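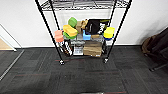 Saturday, second day with the Dultura trial kit

OK so the trial license for the Dultura pick-and-stow package runs out in March and I want my notes in before I forget half of this. Kit as delivered: the planner, the wrist camera mount, the teach app, and a support plan that I still can't find a clear price for. Savita asked Kaushik (the reseller) twice and got the brochure back both times!

Setup went faster than last time. Hand-eye calibration went through on the first try, which I did not expect after the mess with the Pumum demo. The head view and the wrist view agree well enough now that I quit fiddling with offsets. I'm on build 1158. Build 1305 is out but the release notes say it resets saved grasps, so no thank you, not before the review is done.

Shelf work next. The wire shelf is a decent test of the depth filter because you get wall showing through everywhere. On default settings the planner kept treating bits of the rack as graspable - annoying, but there's a slider for minimum surface width and once I pushed that to 17 it calmed down. Write that one down somewhere better than here. Sponges and boxes are easy. The crumpled paper bag I'm leaving for next week, same with anything see-through, I just don't trust the depth on clear bins yet.

Spent most of the afternoon on bags. The brochure makes a big deal out of "in-bag retrieval" so that's what I wanted to poke at. You bring the wrist in over the opening, the app freezes a view and proposes a grasp, and you accept or nudge it. I like this part a lot! The nudge controls are great, really smooth, and it remembers your last correction. What I don't like is that it has no idea what a handle is. With the yellow plush sitting in the bag and the black handle running across in front of it, the proposal wants to close on both together, and I have to pull it over to the left by hand every time.

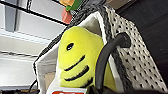 Geeta Grewal: You can mask the handle, it's under Keep-out in the teach app, draw it once and it sticks to the bag model. It won't follow if the bag slumps though. I'd put that in the review as a minus, we shouldn't be paying for "in-bag" and then drawing handles ourselves.

Good, trying Keep-out first thing next session. Also error 503 from the license server came up two more times, both after lunch, restarted the app and carried on. Ask Dušan if it's our network.

Still to do: price for the support plan, paper bag, clear bins, back up saved grasps before anyone touches 1305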